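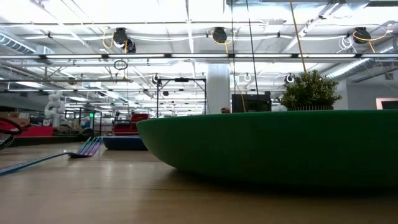
Leader arms or VR controllers for table setting? (two arms, one tray)

sprocket_widow
Posted Wednesday, 9:14 am

Settle something for us before it ends a friendship. We're collecting demonstrations for a place setting task. Two arms, butcher-block table, a tray, and the usual crowd on it: plate, glass, utensils. The policy is supposed to learn to get everything where a reasonable diner would expect it.

Half of the group wants to keep teleoperating with leader arms (small copies of the robot arms that you puppet around while the real ones follow). The other half wants VR controllers, mostly, I suspect, for the chance to wear the headset. I'm in the leader arm camp. My wrists are in neither.

The specific trouble is the utensils. They're thin plastic, they lie flat, and getting a fingertip under one by remote control feels like picking up a dime in oven mitts. I can do the plate in my sleep. Put a fork in front of me and I turn into a raccoon.

What are people using, and how many demos before it stops being embarrassing?

torque_and_cheese
Posted Wednesday, 9:40 am

Leader arms. You feel where the joint limits are, more or less, and you don't end up asking for a pose the robot can't reach. With controllers you wave your hand through some lovely arc and the inverse kinematics throws a tantrum at the elbow.

As for the fork, don't pinch it in the middle. Come down at the handle end with the fingers straddling it and let the table do some of the work.

marzipan_servo
Posted Wednesday, 10:02 am

Disagree with the above on nearly everything except that elbows throw tantrums.

We ran leader arms at Amberg for a whole winter and the demos were full of little hesitations, the operator fighting the weight of the leader. The policy learned those too. It would glide up to a cup, stop, think about its life, and then grab. We switched to controllers and the motion got smoother within 3 days. Yes, you lose poses near the limits. So move the table closer.

torque_and_cheese
Posted Wednesday, 10:11 am

"Move the table closer" is what people say when the table isn't bolted to anything. And your hesitations were a gravity compensation problem. Rubber bands, marzipan. We used rubber bands.

marzipan_servo
Posted Wednesday, 10:15 am

I'm aware of rubber bands.

lejla_t
Posted Wednesday, 11:30 am

Before you two reach for the calipers: sprocket, where is your operator sitting? When I started teleoperating I stood behind the robot and did everything by looking over its shoulder, so to speak. My demos were great. The policy was terrible. I was using things I could see and it couldn't, like which way the fork was facing while the gripper blocked the wrist camera.

Now I drive from the camera feeds only. It's slower and I swear more, but anything I do is something the robot had a chance of seeing.

— Lejla Trajkovski

sprocket_widow
Posted Wednesday, 12:05 pm

Ah. Operator is standing next to the table, with an excellent view, feeling clever. So that's one thing.

Layout, for anyone who wants to tell me it's wrong: the arms are mounted on opposite sides of the table and reach in toward each other, with the tray toward the far edge. I start some episodes with a utensil already on the tray and another out on the bare wood, so the arms don't both go for the same spot.

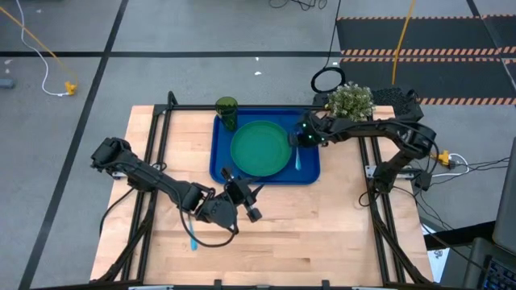
The arm on the left gets the bare wood side and the one on the right gets the tray side, at least in theory. In practice I'm right-handed, so the right arm does the elegant stuff and the left arm mostly hovers like a waiter who's forgotten the specials. I'm fairly sure the policy has noticed.

pulcombe_pete
Posted Wednesday, 12:48 pm

It has noticed. Ours had a favorite hand too, and it was mine.

Swap the starting positions. If the fork's on the left, the left arm picks it up, no reaching across because you fancy it. We do this at Pulcombe by having a second person lay the table between episodes, and the driver isn't allowed an opinion. Our second person takes real pleasure in it. I've been given forks at angles I would call hostile.

gantry_aunt
Posted Wednesday, 1:20 pm

Has anyone asked if the glass matters? See-through glasses are misery for depth cameras. Ours reported the cup as a hole in the universe. If you're on plain color cameras you may get away with it, but vary what's behind it. I'd also shift the tray between episodes. A policy that's only ever met the tray in one place has learned the place.

sprocket_widow
Posted Wednesday, 1:34 pm

Color only. The glass is translucent olive green, so it's at least making an effort.

torque_and_cheese
Posted Wednesday, 1:51 pm

On the number of demos: we had over 4 hours of them before utensils stopped being a comedy. I'd throw out anything where the driver missed the first grab.

lejla_t
Posted Wednesday, 2:10 pm

Please don't throw all of those out! Keep the ones where you missed and then recovered cleanly. If the robot only ever sees perfect grabs it has no idea what to do after a miss, and it will miss. Toss the ones where you flailed. You'll know which.

marzipan_servo
Posted Wednesday, 2:22 pm

Agree with Lejla. Furtună's old write-up on recoveries said much the same, and I'd link it if their site hadn't been down since May.

torque_and_cheese
Posted Wednesday, 2:30 pm

Half agree. Keep recoveries, but tag them, so you can take them back out when marzipan's policy starts dropping forks on purpose to show off the pickup.

sprocket_widow
Posted Wednesday, 4:47 pm

Update. Moved the driver to a chair facing the monitors, camera feeds only. First 6 episodes were so bad that I checked whether the leader arms were plugged in the right way around. They were. Then I tried coming in at the handle end with the fingers straddling it, and the fork came up. Credit to torque, reluctantly.

Staying on leader arms for now. The VR faction has been offered one afternoon with the controllers, same layouts, and we'll train on both and compare. If anyone has used the Iltham wrist mounts, do the cables stay out of the camera's way when the gripper's down low? Ours sag into a loop and I'd like that not to be a feature.

pulcombe_pete
Posted Wednesday, 5:03 pm

Haven't used those. Velcro, every couple of inches, and leave slack at the wrist joint or you'll be back asking why it won't rotate.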